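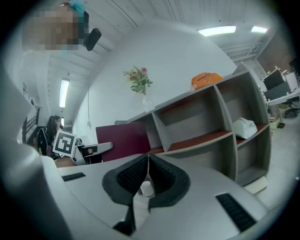

Geum Hand Gripper: Finger Pad Replacement Set

If you have had your Geum hand gripper for a while, you already know that the fingers do most of the hard work, and sooner or later the pads lining them will need changing. We put this set together so that you can do the job at your own desk, without sending the whole tool back to us at Brenetti and going without it in the meantime.

The set holds 6 pads, enough for three full changes on one gripper, along with a small bottle of Ramilen cleaner and a driver that fits the finger screws. The pads have a fine mesh face and fit both the left and the right finger, so there is no wrong way to pick one up.

Setting aside half an hour is plenty, even the first time. Switch the gripper off and let it rest with the fingers open. Loosen the screw at the base of each finger, slide the finger up and out, and peel the old pad away from the top down. Wipe the rubber with the cleaner and give it time to dry — we like to go and make coffee at this point — then press the new pad on from the middle outward. Slide the fingers back in, tighten the screws until they are snug, and open and close the gripper slowly a few times before you go back to work.

While you have everything apart, please run a soft dry brush over the vent grilles. Lint loves to settle there, and a gripper that can't breathe will run warm on a long day. Keep the cleaner well away from the vents.

How often should you change pads? One pair lasts up to 300 hours in ordinary use, less if you handle a lot of cardboard or rough fabric. A shiny patch near the fingertips is usually the first sign, and we would go by that before any number.

Fits: Geum hand grippers, all versions. Does not fit the older Mandudero fingers, which take a narrower pad.
Part number: 433
Shipping weight: 96 grams
Page updated June 27, 2018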